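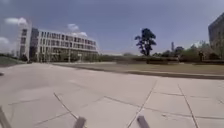 Outdoor driving, week two

12/3/20

We got the robot back out on the campus paving this week, after most of the autumn spent in the club room arguing about wheel odometry. I said I would keep writing these up so that whoever takes over the navigation side next year has something to read. If you only want the settings, they are near the end.

For anyone new, the robot is called Vorka. It is the second one the club has built and it has to follow a list of waypoints outdoors without anyone steering. The competition is the Grorton Student Rover Trial, which has been moved to August. The course there is 300 metres of paved path with turns, and you lose marks each time a team member has to touch the controller. Last year we touched it 11 times, which put us near the bottom.

The plan for this session was to drive long straight runs on the slabs, record everything, and find out how far the robot's idea of its position drifts from where it really is. We measured the route with a surveyor's wheel borrowed from the civil engineering stores. One full lap comes to 235 metres. We chose the plaza because it is flat and wide, and if Vorka goes wrong there is plenty of time to press stop.

The first runs were poor. With the wheel encoders alone the robot pulled to the left, and by the end of a lap it thought it was well out on the grass. We swapped the wheels over side to side and it still pulled left, so it wasn't tyre wear. Zdenka Stojanovska found the cause in the end. The left motor controller was still running the test settings from the bench, with a different ramp on it, so it came up to speed later than the right one every time we set off. Each start added a small turn. She copied the right-hand settings across and most of the pull went away. I should have checked this before we carried everything outside. It is on the list now.

After that we turned to the joints between the slabs. They are thin and you would not notice them walking, but Vorka has small hard wheels and the inertial sensor picks up every one as a knock. On the plots they are a row of spikes. When the robot crosses a joint square on, both front wheels hit together and the heading hardly changes. When it crosses at an angle, one wheel goes first and the heading estimate gets a little kick. We had been filtering this out heavily, which made the heading slow to respond in turns. The new filter ignores short spikes and leaves the rest alone. It did better on corners, although I would like more laps before I say it is finished.

The camera side is Krūmiņa's code from last year, mostly unchanged. It looks for the edge of the path and nudges the robot away from it. It works well where there is a clear kerb. Out in the open part of the plaza there isn't much for it to hold on to and it sometimes picks a slab joint and follows that as if it were the path edge. On the long stretch towards the white building this happens to do no harm, as there is a joint going more or less the same way we are. It won't be like that at Grorton.
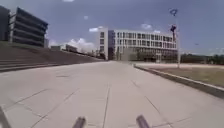

Front camera on the long stretch, with the kerb and the light pole on the right.

You can see part of the chassis at the bottom of the camera view. The two front pieces and the bar on the left are always there, and last year's code used to treat them as obstacles from time to time. We mask them out now. If you move the camera, even a little, you have to redo the mask. There is a script for it in the tools folder and it takes a couple of minutes.

The lens is a wide one and straight lines come out bent near the sides. We calibrated it in August with the printed board, but the mount has been knocked since then. I think part of the trouble with the kerb distance comes from this. The robot believed it was further from the kerb than it was, and once we had to stop it by hand. Recalibrating is the first job for the next session.

We also lost a run to the battery. The Cillell pack we bought second-hand says it is full and then drops off quickly under load. We have gone back to the old pack, which is heavier but behaves itself. Please don't put the Cillell one in for anything that matters. It has tape on it now.

Settings we finished with, so they are written down somewhere:

Top speed: walking pace, limited in the config file and not on the controller
Camera mask: version 3
Recording: all sensors, a new file every 1,000 camera images
Battery: old pack only

The files are on the club drive in the folder for this week. The first few laps were recorded before the motor controller was fixed. I have left them in because they are useful for testing the drift correction, but don't use them to tune anything else.

For next time we need to recalibrate the camera, run the lap in the other direction, and try the turn at the end by itself until it stops cutting the corner. Zdenka wants to fit softer wheels to see if the spikes from the joints get smaller. I am not sure they will grip as well when it rains, but they are cheap and we can swap back.

If you are in the club and want to come out with us, put your name on the sheet by the door. We need somebody to carry the laptop, and gloves are a good idea.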